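Pavero Tableware Placement Notes

README, last changed 12/6/22

Contents
The set covers small household dishes put down on a taped floor mat. It holds 3,666 records of 46 items, mostly bowls, saucers and cups. Each record gives the item, its colour, the square it stands in and any tape line it touches.

Files
items.csv: one row per item, with colour and shape
placements.csv: one row per record
squares.txt: names of the squares

Known gaps
Material is left blank where ceramic and plastic could not be told apart. The first 1,000 records have no entry for tape contact. Birgit Görtz is filling these in, starting with the cups.

Contact
Elfriede Lindemann, Brindbridge

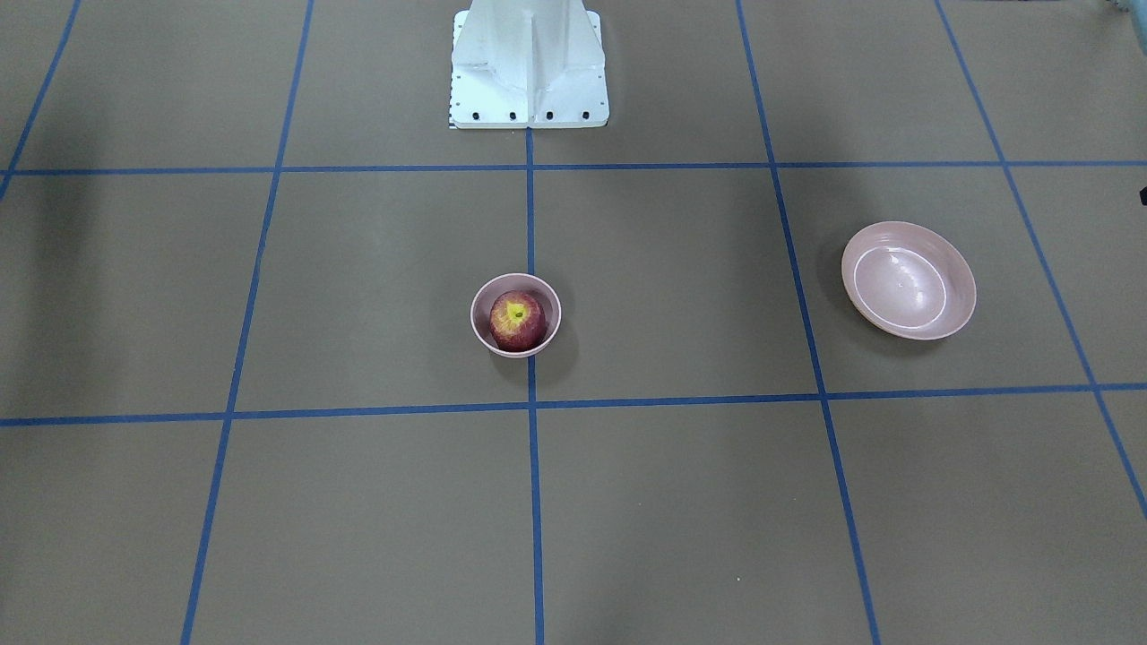
Placement is written down by square first and by line second. An item belongs to the square that holds most of it, even if its side is against the tape. The pale pink bowl goes under the square to the left of the central line and above the lower horizontal one, with "central" entered as the line touched. Its colour is "pink, pale" and its material field stays blank.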